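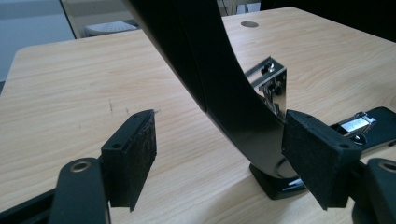
Can machines do the chores yet? Your questions

Last updated: 3 Jan 2022

So can a robot do my housework?

Bits of it! A floor vacuum will do a decent job of an open room, and a dishwasher has been a robot of sorts for longer than most of us have been alive. What you can't buy is one machine that goes from the dishes to the laundry to the mess on your desk. That's the part I find so exciting to follow, and the part most of your emails ask for.

Why is a desk such a hard place to work?

Think about a monitor stand. A glossy black arm that curves down to a small square foot throws long highlights, and plenty of depth cameras go a bit silly around shiny surfaces. Put a silver bracket behind it, partly hidden, and the machine has to work out which bit of metal belongs to what. You and I sort that out without noticing we've done it.

Couldn't it just grab the stand and move it?

Grabbing is the easy half. Two padded fingers can close on something like that from either side, and soft foam forgives a slightly wrong angle. The trouble comes with the lift. If the weight sits high and the grip is low, the whole thing wants to tip, so the machine has to feel that starting and adjust. People do this with their wrists all day long.

What about putting a stand together?

Screws! I love this question. A fixed machine on a line will drive the same screw in the same spot all shift and never get bored. Hand a general-purpose arm a loose bracket and a bag of screws on a kitchen table and it's a different story. Starting the thread straight is the bit I'd watch for.

Are workshops further along than homes?

Yes, by a long way. The fit-out shop at Brendudlow, where I spent a week last April, runs 2 arms on one bench and they put through 192 brackets in a day while I was there. Everything arrives in the same tray, facing the same way. The hand assembly at the next bench is still all people.

What would a home one cost?

I can't give you a proper figure. The basic arm on my own bench, a Sasex, cost me $3,000 second-hand and it can't do a single chore from start to finish. It can pass me a screwdriver – slowly – and I'm thrilled every time.

Which chore do you think will go first?

My bet is clearing a table. Folding is coming along too, but towels are much kinder than fitted sheets.

– Fitriani Wuisan

Comments (3)

Gurisdale Girl: My vacuum gets stuck under the same chair every day, so I'm not holding my breath. Good read though.

Tomtit: Agree about starting threads. I can barely do it myself with cold hands.

benchdog: Any chance of a page on the Nugroho arm? Thinking of getting one for the shed.

Related
Which robot vacuum suits a house with rugs?
Second-hand arms: what to check before you pay
A week at Brendudlow
Why fitted sheets beat everyone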